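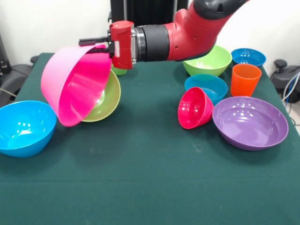

# Bowls, bowls, bowls

4th May

Welcome to the most colorful page on my site! I promised a few of you I'd write about plastic bowls, and I've finally done it (after a whole rainy Sunday of typing, and one long phone call with my sister in the middle of it).

For anyone new, I'm Fredy Ccori and I like cheap, bright kitchen stuff. I have a few good ceramic pieces and they live on the top shelf looking serious, and I hardly touch them. Plastic is what I reach for. It's light, it stacks, it bounces when my nephew gets hold of it, and you can match it to absolutely nothing and still have a table that looks cheerful.

Most of my own stash came from Cormier, the housewares place by the bus station that cleared out its back room in February. They were selling off bowls for 3 dollars a stack and I went back 3 times, which my wife still brings up. The third time I left with a colander too, but that's for another page.

A few things people have asked me by email:

**Dark cloth or light cloth?** Dark, every time. I used to put everything on a white sheet and the yellows and light greens just went to mush. A dark green cloth is lovely under pinks and blues, and you'd think green bowls would get lost on it but they don't! Lime in particular really jumps.

**How do you get rid of the shine?** I don't. Glossy plastic catches every light in the ceiling and I've made my peace with it. If it bugs you, try turning off the overheads and working near a window, or tip the bowl a little until the bright spot slides off to the side.

**Do you sort by size or by color?** Size for the cupboard, color for pictures. In the cupboard I nest up to 8 together, and past that the bottom one grabs hold and won't let go. (Warm water on the outside of the stack, a little twist, be patient.)

Okay, on to the colors. 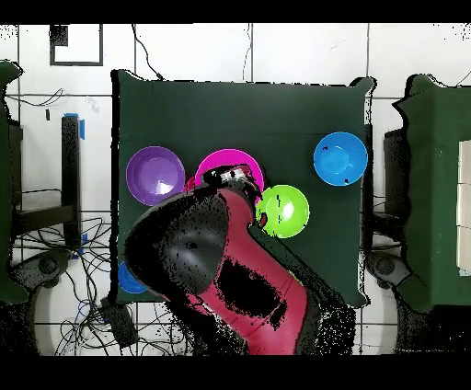 *Purple next to magenta, lime close by, and the light blue off by itself on the right.*

I'm so fond of purple beside magenta. On paper it sounds like too much, and my mother would have put something beige in between to calm it down, but on the green cloth those two get along great. The lime is the loud one. I keep going back and forth on whether my favorite is that or the light blue, and this week it's the light blue, ask me again next week.

If you're picking out a set for yourself, I'd start with a pink, a lime and two blues that don't match. Get the blues far enough apart that it looks like you meant it. An orange cup somewhere in the mix is nice too, for a bit of warmth, and it gives you somewhere to stick the spoons.

Next up I'm hoping to do lids, which is a sadder subject in my house. I have 19 of them in a drawer and I'd be surprised if half fit anything I own. If you've got an old Stelora lid in orange, the wide one with the little tab, please write to me! I'll swap you a perfectly good yellow one and pay the postage.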